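# Community Baking Classes: Spring Progress Report

Grant period to the end of April, Clurnside and Altcombe sites 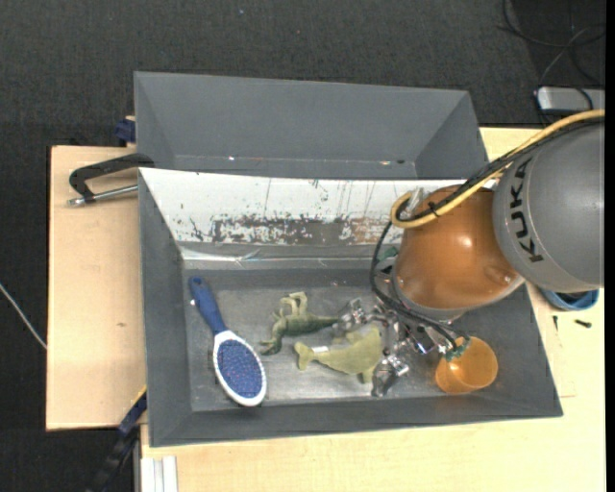
**Prepared by:** Program Coordinator, Clurnside Kitchen Project

## Classes held

We ran 14 classes between the two sites. Clurnside had the larger share, as planned, and Altcombe opened later than we wanted. The oven there would not hold temperature and the repair part was slow to arrive. Classes at Altcombe started once the oven had been checked with two separate thermometers.

Enrollment reached 82 people. The target in the grant agreement was 93, so we are short. Most of the gap is at Altcombe. The Tuesday evening class at Clurnside filled first and has a waiting list.

## What was taught

The course covers drop biscuits, rolled biscuits, a basic yeast loaf, fruit cobbler and a sheet-pan shortcake. Every recipe was tested in a home oven before it went into the handout. We changed three things after the first classes:

- The shortcake now bakes in a 9 x 13 pan. The round pans took up too much oven space when the whole class baked at once.
- Cobbler fruit is drained before weighing. Early batches came out soupy.
- Yeast loaves are shaped in class and baked at home. There was not enough time for the second rise.

The yeast loaf is still the weakest session. People like it, but the instructions for kneading are too long and students stop reading halfway through. A shorter version is being written. The biscuit session needs no changes apart from a note to keep the butter cold.

## Ingredients and supplies

Flour, sugar, baking powder and canned peaches are bought in bulk through Mallo. Prices held steady except for butter, which went up twice. We moved one recipe to vegetable shortening and kept butter in the rest. Students compared both versions of the rolled biscuit and most preferred butter.

Kocabaş Bakery gave us day-old bread for the bread pudding demonstration and let one class visit during the morning shift. The visit was popular and cost only the bus fare. We would like to repeat it in the next period.

Spending is within budget overall. Ingredients are slightly over. Printing is under, mainly because the handout went from four pages to 2.

## Problems

Attendance dropped at Altcombe after the second week. The late start pushed the class past the last convenient bus. We have moved it half an hour earlier.

Several students asked for recipes without eggs. The cobbler and the biscuits already work, and the shortcake does not. Two substitutes were tried. Applesauce made it heavy. Yogurt was better but needs a longer bake, and the timing is not settled.

Measuring cups go missing. We have bought replacements and now sign them out with the mixing bowls.

## Next period

- Finish the shorter yeast loaf handout
- Settle the bake time for the egg-free shortcake
- Add one more evening class at Clurnside for people on the waiting list
- Arrange a second visit to Kocabaş Bakery

We request approval to move the unspent printing money to ingredients. The revised budget sheet is attached, and we need an answer before the next bulk order goes to Mallo.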